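The listing for the Tinar serving tray says it will "transform the way you entertain." It's a red plastic tray with a handle at each end. I bought one in January, after the second time I dropped something off the old one, and I've waited until now to write it up since most trays are fine for a week.

Some basics first. I paid full price at the Jisley outlet and nobody gave me anything for this review. The shape is a rectangle with rounded corners, a shallow raised rim and ends that flare out into curved handles. The seller calls the rim "spill-proof." I'd call it a rim. It will hold back a splash of juice, and it won't do much about a full glass going over.

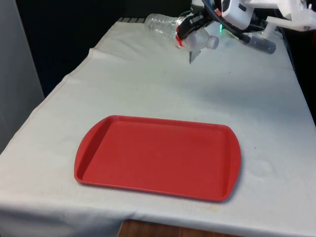
Sleiman wrote in after my first short note on this tray to say the low rim is the whole point, and that anyone who wants walls should buy a bin. Fair enough, I suppose, but then don't print "spill-proof" on the sticker.

My bigger doubt was weight. The seller claims 10 pounds, which I didn't believe. I loaded it with cans and carried it down the hall, and the middle sagged enough that I held my breath at the doorway. It made it. I wouldn't do it with soup.

The other claim is that bottles stay put. Standing up, yes, as long as you walk like a normal person. On their sides, no. A ribbed water bottle rolls less than a smooth one, but it still rolls, and the rim only stops it if it isn't moving fast. I now keep bottles upright or leave them off the tray and make a second trip.

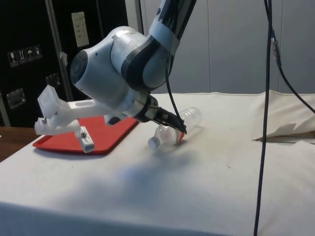
*Tray and water bottle on the white cloth.*

Cleaning is the part I expected to complain about and can't. Warm water, a sponge, done. Tomato sauce left overnight came off mine with a bit of rubbing. The floor of the tray does pick up fine scratches — you'll see them if you tilt it under a lamp — and red isn't a color that hides them. 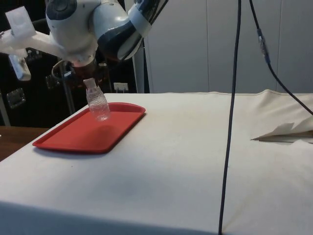
It also slides. On bare wood it moves if you bump it, and on a tablecloth it tends to take the cloth along. A strip of rubber on the underside would fix this, and the Fiketbridge tray I had before came with one. That tray also cracked at the handle, so I'm not holding it up as a model.

Would I buy it again? At the sale price, probably. At full price I'd look at a few others first, and I'd ignore everything on the sticker except the washing instructions. The handles are good and wide, and they haven't loosened or split so far. If they do, I'll add a line here.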